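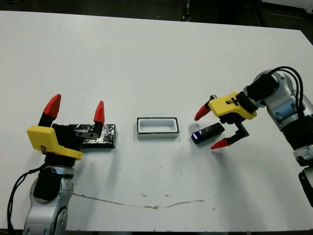

Figure 1. Foil-wrapped block, white tray and black handheld device on the sorting table.

Progress report to the Cikia Fund
Project: Jokelcombe Small Items Sorting and Return
Grant holder: Dendeo
Prepared by: Jomar Abella, project lead
Date: Dec 18, 2018

1. Purpose of the grant

The Cikia Fund supports Dendeo in clearing the backlog of small articles held at the Jokelcombe storage rooms. These articles arrived in mixed boxes over several years and were never entered in a register. The grant pays for table space, trays, storage bags and the hours needed to sort, record and place each article.

2. Work completed in this period

The team opened 30 boxes and entered 340 articles in the register. Each entry gives a short plain description, the box number, the condition of the outer surface and the shelf where the article is now kept. The register was moved from paper to a shared spreadsheet in the second week, and the earlier pages have been typed in and checked.

Sorting is carried out on a plain white tabletop. Articles are laid out with space between them and recorded before anything is put away. Figure 1 shows the kind of mix the boxes contain: a dark block in creased silver foil, a shallow tray with a thin black rim, and a glossy black handheld device. Articles of such different types had often been stored together, and the new procedure assigns them to separate groups.

Three groups are now in use:

Wrapped articles. These are recorded with the wrapping in place. Foil and paper are removed only after the project lead has signed the entry.
Trays and open containers. These are recorded by size and color. Sound ones may be reused for storage within the project.
Handheld devices. These are kept apart from all other articles. No attempt is made to switch them on or read their contents.

3. Spending

Spending in the period came to $3,388, covering staff hours, shelf labels and padded bags. This is within the amount approved. One order of bags from Cisneros was delivered in the wrong size and exchanged at no charge – the delay was four working days. Receipts are held at the Dendeo office and can be sent on request.

4. Matters for the Fund's attention

Wrapped articles take longer to process than the original plan allowed. The plan treated all articles alike, and the signing step had not been included. We ask the Fund to approve the transfer of unused hours from the shelving budget line to sorting. The total grant would not change.

The wording of the register also needs attention. Early entries used several terms for similar containers, and searches gave incomplete results. A short list of agreed terms has been drawn up, and 100 entries have been corrected so far.

5. Next period

The team will finish correcting the register, begin matching articles to the inquiry letters on file and prepare the first returns. Draft return forms will be sent to the Fund for comment before use. The next report will be submitted in February.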